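Nurmi Hand Marker Set
Wearable marker cubes for recording hand movement at your own table

Home > Workshop kits > Hand tracking > Nurmi Hand Marker Set

Price: 175 euros, VAT included
In stock. Sent from our workshop within 2 working days.

The Nurmi set is made for people who build a robot arm at home or in a shared workshop and want to teach it with their own hands. You wear one marker cube on each hand and do the task as you normally do it. A fixed camera follows the cubes, and your software turns their positions into a path that the arm can repeat.

We designed the first Nurmi for our own use, together with the Dorley arm. Members of other workshops asked to buy one, so in February we made a small series of 58 sets. The present version has a softer strap and a stronger cube holder.

What you receive
Two marker cubes, printed and assembled
Two hand mounts, left and right
Straps in sizes S and L
Calibration sheet, A4
Printed guide in English and Finnish

Not included: camera, computer, sensor modules and their cables. The mounts have a free place for a small sensor if you wish to add one. Drawings for the adapter plate are on the download page.

Technical details
Weight of one hand unit without sensor: 157 g
Material of cube: printed PLA, matt white
Marker faces: black on white, replaceable
Washing: straps by hand only, cubes with a dry cloth

Fitting
Put the strap on over a thin sleeve and close it so that the cube does not turn when you shake your hand. The fingers must stay free. If you use a sensor with a wire, lead the wire down along the wrist and leave enough slack for a full reach across the table. Then place the calibration sheet flat and follow page 4 of the guide.

Choosing a first task
Start with objects that are light and do not break. Artificial flowers are a good exercise for both hands: the right hand grips the stems while the left stays near the blossoms, and a black cup is ready beside them. A cloth in one dark colour, like the maroon one on our table, makes the white cubes easy to find for the camera.

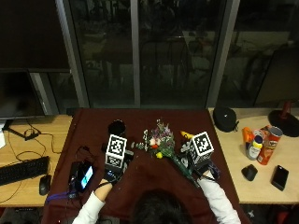
Questions from customers

Can I wear only one cube?
Yes. Choose "single hand" in the settings file. We also sell one cube separately, please write to us.

Does it work with the Curner gripper?
Yes, Eetu Hirvonen has written a profile for it. You find it on the download page.

My marker faces are scratched. What should I do?
Print new ones on matt paper at full size and glue them with a glue stick. Glossy paper reflects the lamp and the camera loses the marker.

Support: Oona Juntunen answers messages in English, Finnish and Swedish.
Page updated 27 March 2026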